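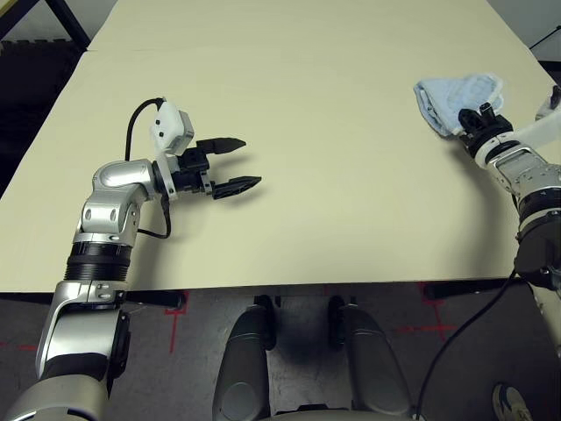 Cream tabletop, seam upper left.

Re: [laundry-share] hard water, towels going stiff

Chrysanthi Politis wrote on 24th May:

> Has anyone on the list got their towels soft again after moving onto
> the Vainio side of the building? Ours were fine for years and now they
> stand up by themselves. I've tried vinegar, I've tried half the soap,
> I've tried the expensive stuff from Buditz. My sister says it's the
> water and I should get a filter. Before I spend 40 dollars on a Filtero
> cartridge I'd like to hear from somebody who has one.
> Also is the dryer on the left still eating quarters?
> Chrysanthi

Hi Chrysanthi, quick one, have to be out the door in a minute.

Yes it's the water. Same thing happened to us when we switched sides. The soap doesn't rinse out all the way and it builds up in the loops. Half the soap was the right idea but you need to strip out what's already in there first or you won't notice any difference.

What we did: hot wash, no soap at all, scoop of washing soda. Let it sit in the drum an hour if nobody's waiting for the machine. The water comes out gray and pretty gross. Then a second wash, plain. Did that 3 times on the worst ones, the bath sheets, once on the hand towels.
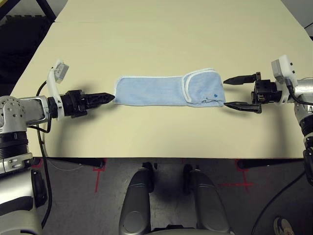
Then no fabric softener ever again. I know. But it coats the cotton and they stop soaking anything up, my kids were basically pushing water around with theirs. Shake them out hard before they go in the dryer, and don't pack teh drum. If you line dry, ten minutes of tumble at the end helps a lot.

Filter: we have the Filtero one, the under sink kind, so it does nothing for the laundry room. Wouldn't buy it for towels. Good for the coffee maker though. The Rorance softener for the whole building was quoted at 900 plus the plumber and that got put off till September, if you want it brought up again write to the board before then, they do read the mail.

Vinegar, I'd skip it. Smell hangs around and the rubber door seal doesnt love it.

Left dryer: still eats quarters. Use the right one, or the one by the window if you can stand the squeak.

One more thing, the cheap thick towels are worse for this than the thin ones. Longer pile, more places for the soap to hide. When ours wear out I'm going thinner.

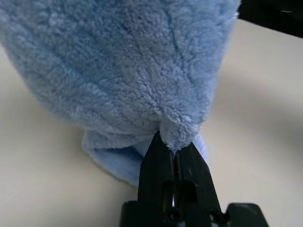

Light blue, the fluffy kind. Lots of pile.

If you want washing soda I've got most of a box left, will leave it on the shelf over the sink with your name on. Bring back whatever you don't use.

Gotta run

M.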